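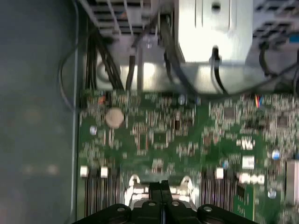 Workshop notebook, Pomare building, ground floor
27/11/2020

Purpose of entry: to record the state of the spare parts store following the transfer of stock from the Tollar site, and to set down the labelling practice to be followed until the Matden register is revised.

The transfer has been received in full. It consists of 234 memory modules, together with power supplies, drive caddies, front-panel leads and a carton of mixed fasteners. The modules were entered in Matden on arrival. The remaining items have not been entered and are shelved in the Ullik cabinet, lower two shelves, under a handwritten sheet.

The Tollar labels do not agree with ours. Their practice was to record the date on which a part was removed from service; ours is to record the date of its last successful test. Both are written in the same corner and in the same form, so a colleague reading a shelf quickly would take one for the other. Sixteen-gigabyte modules carry a yellow dot under the Tollar system. Under our own, yellow has meant "awaiting test" since May. The dots are to be removed as each module is tested, and no part bearing a yellow dot is to be issued in the meantime.
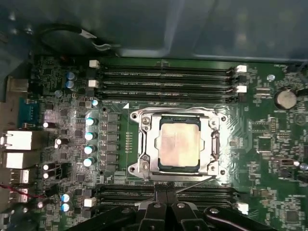

Testing of the transferred modules began this morning with a first batch of 20. Each was given one full pass of the memory test at default settings, on the reference board, with the result written on the bag before the next module was taken out. Eighteen passed. One returned errors in the same address range on two consecutive passes and has been placed in the reject tray. One was not detected in either slot; the contacts were cleaned and the result did not change. It has been bagged separately, as the fault is of a different kind and it may be of some use for training.

The question of bags was raised again. The store holds 300 antistatic bags of the small size, and the transfer will use most of them if every module is bagged singly. Pairs in one bag are not acceptable: two of the Tollar bags held mismatched modules under a single label, and it was not possible to say to which of them the date referred. A further 200 bags should be ordered before the second half of the stock is tested. Resealable bags are preferred. The folded and taped kind has been a nuisance here for years — the tape takes the writing off with it.

Humidity in the store read higher than in the main workshop at both checks today. The door seal on the Ullik cabinet is perished along the hinge side. A replacement length has been requested from building services. The silica gel packs have been changed and the date written on the shelf edge.

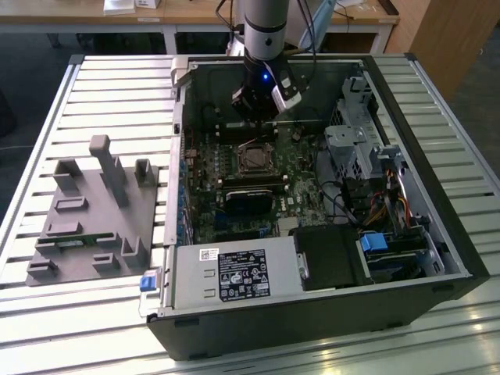 Desktop tower on the slatted worktable, laid on its side with the side panel removed.

Outstanding items

Power supplies to be load tested before shelving. The tester is due back from calibration and should not be substituted with the old unit.

Matden field "date" to be split into "date removed" and "date tested". Request submitted; no reply as yet.

Mixed fasteners to be sorted by thread. Coarse and fine case screws are in the same carton and have already been confused once. Muffin tray on top of the cabinet is available for this.

Next batch to start from the second box, left-hand row.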